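Girnside House -- Shared Workroom and Kitchen
Furniture and Surfaces Safety Check, with comments
Round done in June by Ustyna Vakulenko. Read over by Svyatoslav Yatsenko.

How to read this: each line is marked OK, WATCH or FIX, and after it come my comments, which I know run on a bit. Svyatoslav has asked me before to keep them to a sentence. I did try! But I think whoever does the next round would like to know what I was looking at, and I was always grateful when the person before me wrote things down.

BEFORE STARTING

Last round's sheet read through -- OK
Two items were carried over, the wobbly stool and the sticking drawer by the sink. Both are dealt with further down.

Lights on, blinds up -- OK
I started at 8 in the morning, and it really is the best hour for this. The sun comes in low and shows up every crumb and every raised edge.

SEATING

Stools, long side -- OK
I sat on each one and rocked about like a child. The one that wobbled last time has had its foot pad replaced and now stands perfectly level, so thank you to whoever did that.

Stools, window side -- WATCH
One has a seat screw that turns a little under the fingertip. I tightened it by hand and it held, but it wants a proper screwdriver, and mine was at home in the other bag.

Bench by the coat hooks -- OK
Solid as ever. Please don't pile boots on the end of it though, as they slide off into the doorway, and I nearly went over them myself carrying the clipboard.

STORAGE

Tall Kovalchuk shelving -- OK
Both wall brackets are firm. I gave the uprights a good tug at shoulder height and nothing shifted. The heavy jars have crept back up to the top shelf again and I moved them down to the bottom one, where they can't do anybody any harm.

Drawer by the sink -- FIX
Still sticking, I'm sorry to say. You have to pull so hard that it comes out all at once, and there are knives in it. I have moved the knives to the drawer above and put a paper label on the front. Svyatoslav has offered to take the runners off and clean them, and if that doesn't do the trick we'll order new ones from Adico.

Rolling cart -- OK
Both brakes bite. One wheel squeaks, which I rather like, because you can hear it coming.

WALKWAYS

Floor from door to sink -- OK
Clear and dry when I walked it. The mat has been turned so the curled corner sits against the wall, a very sensible idea.

Extension cord -- FIX
It was lying across the gap between the table and the cart. I coiled it and hung it up. If you need power on that side, please use the wall outlet, even if it means shuffling the cart over.

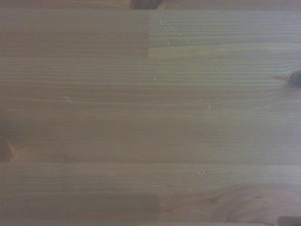
WOOD SURFACES

Board surface, joints -- OK
The pale strips are glued edge to edge, and there is a spot where a darker, warmer length meets a lighter one end to end. It's easy to see because of the change in color, and I had two people tell me they thought it was a crack. It's a joint, bless them! I ran a fingernail across it and felt no step at all, so I am happy with it.

Board surface, finish -- WATCH
A little dotted trail of scratches slants away from that joint on the lighter side, tiny and whitish. I wiped over them with a cotton cloth and no threads caught. I would leave them be for now and look again next time -- if the cloth ever does snag, a light sanding along the grain and a dab of Drumton oil should see to it.

Board surface, knot -- OK
I pressed on the dark brown knot with my thumb and it stayed put. Knots are worth a press every round, since a loose one leaves a hole that collects all sorts.

Underside and legs -- OK
Down on my knees for this one, with a flashlight. The bolts are snug and there's no chewing gum, which I count as a small triumph.

Cleaning -- WATCH
Please use a damp cloth, wrung out well, and dry the wood afterward. The green scouring pads are for the pans. I have put the soft cloths in a basket beside the sink so they're the first thing your hand finds.

TO DO BEFORE THE NEXT ROUND

Drawer runners off and cleaned (Svyatoslav)
Screwdriver to the window-side stool (me, and I have already put it in the right bag)
Second hook for the extension cord, on the cart side
Fresh labels for the knife drawer, as my handwriting is not what it was

Sheet goes back in the blue folder behind the door. If you notice anything in the meantime, just pencil it in the margin with your initials and I'll look at it when I come by.

U. Vakulenko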